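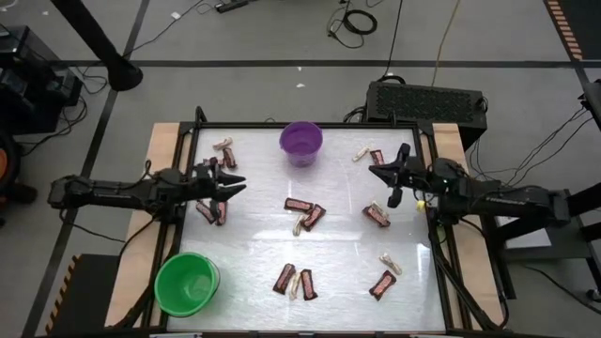
4. Evaluation of the Cirka kit on mixed confectionery

4.1 Workcell and materials

The Cirka kit is sold by Curosham as a ready-to-assemble cell for two-handed manipulation. It consists of two arms with parallel grippers, a metal-framed table, a controller and a licence for the Duvideo recording software. We bought the kit at the standard education price and built it from the printed guide, without help from the supplier. Assembly and first calibration took 26 hours of one technician's time, most of it spent on cable routing. The guide shows the cables running inside a sleeve, but no sleeve was in the box and ours run along the outside of the arms.

The arms face each other across the table, so each has good reach on its own side and both can work in the middle. The standard work surface is glossy white. We kept it because a buyer would start with it, although strong reflections are a known difficulty for wrist cameras.

For the sorting task we used dark wrapped candy bars and smaller pale wrapped items, laid out in loose groups over the whole surface. A green plastic bowl and a purple container served as the two targets. Some items were placed close to the frame, where the gripper has little room to open. Layouts were changed by hand between trials and no fixtures were used.

4.2 Procedure

Demonstrations were recorded by teleoperation in October. Each one began with the items spread out and ended when the operator judged the table clear or when 110 seconds had passed. The final set holds 3,000 demonstrations. The Qureshi policy supplied with the kit was then trained on this set with its default settings, and 10 layouts were held back for testing.

Duvideo stores an overhead view together with the view from each wrist. The wrist view matters most in the last part of a grasp, when the fingers come down over an item and hide part of it (Figure 4).

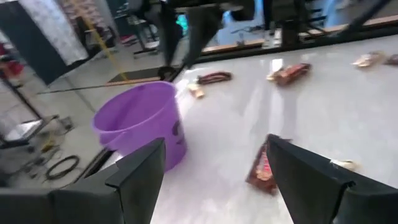 Figure 4. Wrist camera view with the fingers open over a wrapped bar. The purple container is at left and the other arm is beyond.

4.3 Observations

The overhead view was enough to choose the next item in most layouts. It was less useful where a bar lay under a gripper, and here the policy relied on the wrist view. Glare on the table was a problem mainly for the pale items, which have little contrast with the surface. Dark bars were easier to find, but their wrappers gave bright highlights that moved as the wrist turned.

The grippers suited the bars well. The small wrapped items were harder, as the jaws had to come very close to the table before closing, and the height set in the factory calibration was slightly too cautious for this. We lowered it once and left it unchanged for all later trials. The kit's software allows this setting to be edited, though the guide does not mention it.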